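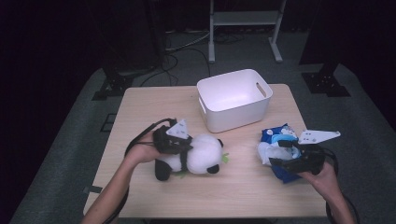 So, Montag, Kramtag. Alles was auf Tischen rumliegt kommt jetzt in Kisten. Thread, weil ich sonst wieder nach einer Stunde aufhöre. 1/8

Kiste: weiß, Plastik, oben offen, Griffloch an der Seite. Von Tiseo, kein Deckel dabei. Deckel kostet extra, frech. 2/8

Plüschpanda kommt rein. Keine Diskusion. Der mit dem grünen Blatt dran, den geb ich nicht her. 3/8

Snacktüte, die blaue, zerknitterte. Auch rein, erstmal. Essen soll eigentlich in die Küche aber dann lauf ich wieder und bleib am Kühlschrank hängen. Kenn mich. 4/8

Regel für heute: erst das Weiche, dann alles was knistert, Kleinkram zum Schluss. Letztes Mal andersrum gemacht, Chipskrümel in allem. 5/8

Frage an die Runde: beschriftet ihr eure Kisten? Hab noch Etiketten vom Güneş an der Ecke, 400 Stück auf der Rolle. Reicht bis zur Rente. Kleben aber auf dem Plastik nur so mittel 6/8

Edit weil schon zwei gefragt haben: nein, nicht die große Kiste von Nonden. Die ist zu tief, da find ich nix wieder. Lieber zwei flache. 7/8

Pause, Kaffee. Danach Kabel, davor graut mir am meisten. Wer nen Tipp hat wie man die ohne Kabelbinder zusammenhält, gerne drunter schreiben, ich les heut abend alles nach 8/8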